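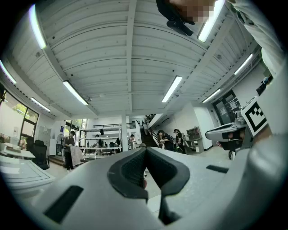

Bean stew with walnuts, the way I make it in November

October 22, 2025

I started making this after a week in Grornimska, where the guesthouse served it most nights with cornbread and pickles. My version is close but has less oil.

You need 2 cups of dried red beans, one big onion, a handful of walnuts, two cloves of garlic, ground coriander, dried savory, salt, and a bunch of cilantro. I buy the beans at Stevis because theirs are never old. Old beans stay hard no matter how long you cook them.

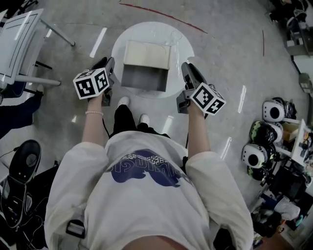
Soak the beans overnight. Drain them, cover with fresh water and simmer until they mash easily against the side of the pot. Mine usually need an hour and a half. Fry the onion slowly in a little sunflower oil — 30 minutes on low, until it is soft and brown.

Pound the walnuts with the garlic and salt. A food processor works too, but stop before it turns to paste.

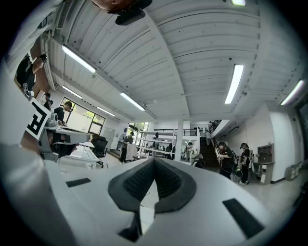
Mash a third of the beans and leave the rest whole. Stir in the onion, the walnuts and the spices, and cook for ten more minutes. Add the cilantro after you turn off the heat.

It keeps for three days in the fridge and gets thicker, so add a splash of water when you warm it up. I'll post the cornbread next.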